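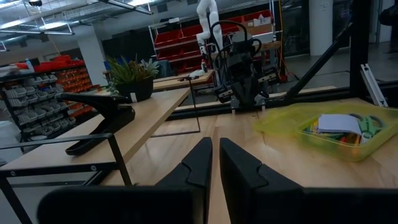

Tray on the right, scissors to the back.

Setting up your Ernora desk tray

I'm Heledd, and I wrote this guide after setting up far too many of these at my own kitchen table – so I know where people get stuck!

1. Wipe the tray out with a soft cloth and let it dry.

2. Pick a side. I like mine on the right, near my writing hand.
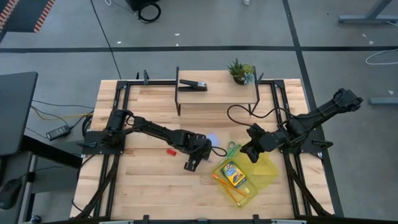 3. Crayons go in first, still in their box. Lay your pencils down flat, the way the two yellow ones are lying in the tray, and keep the scissors for last.

CAUTION: Scissors go in closed, please (I learned this with my thumb).

4. Now for the bits that roll. Erasers and loose pencils can wait on the table while you sort, 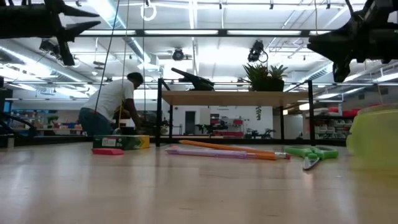
and then they go in one at a time, biggest first. A long pencil may need to lie corner to corner.

Note: don't force the lid of a full pencil case – take a few things out and try again.

5. Give the tray a gentle push. If it slides,

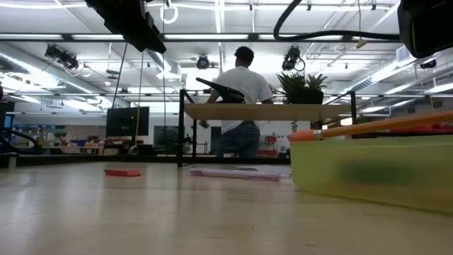
stick the four rubber feet on underneath and leave them overnight. Spare feet are part no. 266.

This site uses cookies. Accept | Settings

© Drenley Home | Contact us | Back to top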